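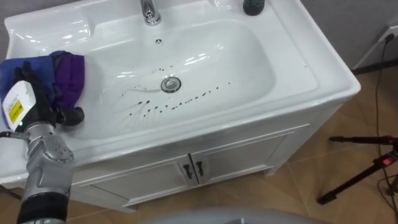
Ticket: Equipment request, second robot hand for washroom cleaning work
Site: Drarkdale
Opened by: Kaisu Saarela
Assigned to: Kalevi Harju, Purchasing
Status: Waiting for quote

Monday, December 15, 2025, K. Saarela
The site requests one spare hand and 23 cleaning cloths before the April budget closes. The current hand has been out of service for 53 hours this quarter, and no replacement is kept on site.

K. Harju
Please confirm the amount and state whether the spare must match the present model. Wosance and Nurmi have both been asked for prices.
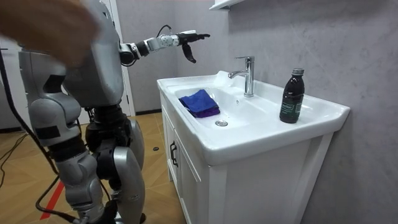

K. Saarela
The amount requested is 3,000, to be charged to the equipment line. The spare must match — a different model would require new setup work at the sink. The hand needs separate fingers that can be held out straight over the basin, as well as a grip suited to a folded cloth like the blue and purple one in the bowl. Simple clamps do not meet this need.

K. Harju
Noted. Nurmi offers a matching hand with a two-year warranty. Wosance has not replied. Cloths will be ordered separately. Ticket remains open until Hanne Vainio approves the charge.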